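# Why I Keep Buying Stuff I Didn't Go In For

02/11/2018

My report is on impulse buying in small stores, and I picked it because I'm terrible at it (ask my roommate about the three flashlights). 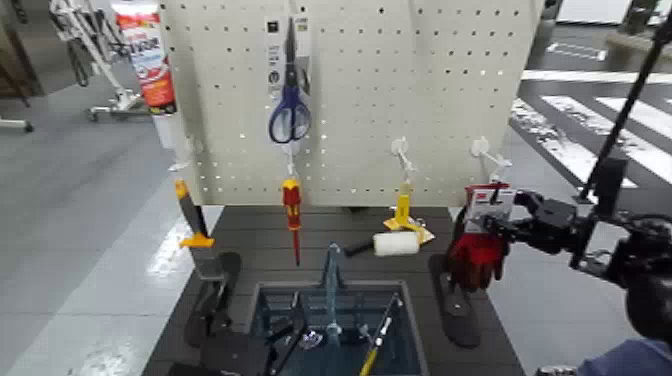 The store I studied is Mutiso, a hardware and craft place near campus. The owner let me look at sales from May, with no customer info in them, so I had 2,281 receipts to play with. I wanted to know how often people added something small and cheap at the last minute. You can't really see that on a receipt, so I made a rule: anything under four dollars that was rung up last counted as a "maybe impulse" item. It's a rough rule and my instructor already picked on it, fair enough!

With that rule I got 279 receipts. That was a lot lower than I guessed — I had written down "half of everybody" in my proposal, which is embarrassing now. Gum and batteries did great. Key rings did terribly, even though they sit right by the register.

I also asked 13 shoppers if they'd bought anything they hadn't planned on. Most said no, and then a couple of them looked in their bags and changed their answer (my favorite part of the whole project). People seem to forget pretty fast, or they decide they needed it all along.

If I did this again I'd compare two stores. Deltia, the bigger place across town, said maybe but never wrote back. I'd also want to stand near the register and take notes — receipts don't show what got picked up and put back.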